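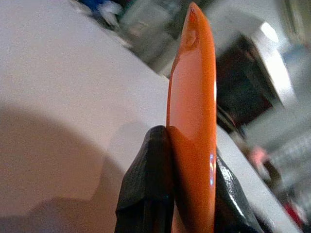

Last changed: December, 4:40 p.m.

Ticket: Gripper closes late when a hand-taught task is played back
Product: Akow recorder, remote control mode
Status: Reopened by customer
Site: Luterholm

Reopening this. The last reply from Caldale support said the delay was "consistent with operator hesitation" and closed the ticket. I don't accept that. An operator who hesitates leaves the hesitation in the recording, and it isn't in ours. I checked the command log before writing the first time and I have checked it again.

To repeat the fault: we drive the arms by remote control, pick something up, hold it, put it down, and save the run as a demonstration. On playback the arm path is fine. The fingers get the close command when the arm is already on its way up. In the worst run the gap between the recorded close and the played-back close was 860 ms. With the orange piece that means a pinch near the bottom in the demonstration and no pinch at all on playback.

Tried so far, in this order:

Restarted the recorder and both arms. No change.

Swapped the left and right hand controllers. The fault did not move with the controller.

Re-ran finger calibration as in the Caldale guide. The guide says this "resolves most grasp issues." It didn't resolve ours.

Recorded a run with the arm parked and only the fingers opening and closing. Playback was on time, every time. Support has never commented on this, and I think it is the most useful test in the ticket.

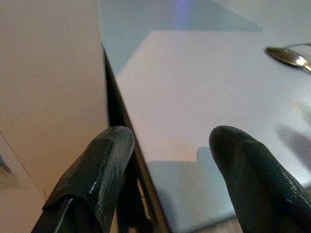
Wrist view, fingers open and nothing held. Spoon at right.

The spoon task was support's suggestion, on the theory that a flat object would make the operator commit to the grasp earlier. Maybe it does. I recorded 19 demonstrations of it and played them all back. Late close in every one where the arm was moving as the fingers closed. The 3 where the operator stopped the arm dead, closed, then lifted were fine.

So yes, if you teach the robot in a series of full stops, it works. I was also told by Sydorenko, who sold us the setup, that full stops are "good practice." They were not mentioned in the sales material, where the arms glide around like they're on ice. If stopping before each grasp is a requirement, put it in the manual and I'll decide whether we still want the product. 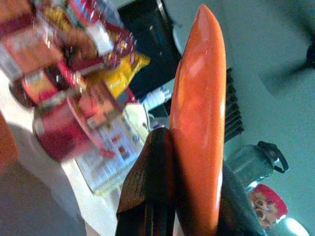 Luterholm, December

Update after installing the patch. Release note says "improved gripper sync." I wouldn't say improved. The worst delay is down to 400 ms, and a demonstration that used to fail cleanly now gets the fingers onto the orange piece and squeezes it partway through the lift. For training data that is arguably worse, as a quick look at the playback will pass it as a good grasp.

Support also asked us to clear the work area of "visual clutter." Playback in this mode does not use the cameras. I confirmed it by playing back a run with both wrist feeds unplugged and got the same late close. There are snack bags and a flyer near the arm and they are staying where they are until somebody explains how a container of pretzels gets into a joint command.

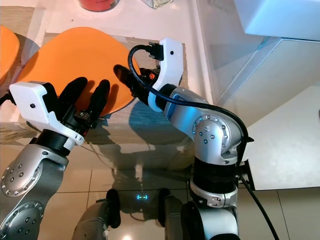 Playback timing is still the question, and I'd like it kept apart from the new theory that our arms are being "loaded unevenly." I can see where that one comes from. The adapter task has the right gripper closed on a black power adapter, with its cable passing over the forearm and elbow and on down the side of the arm. A cable like that could tug, and I would believe it if the path were off. It isn't. The orange piece has no cable on it and shows the same delay, so I don't see what the cable is supposed to be doing.

What I want from Caldale before this is closed again:

Are arm and finger commands saved with one clock or two? Yes or no is fine. I asked in the first message.

If two, which one does playback follow when the arm is moving?

Can we go back to the version before the patch? The downloads page only lists the current one.

Logs for the parked-arm run and the spoon runs are attached again. Please don't send the calibration link.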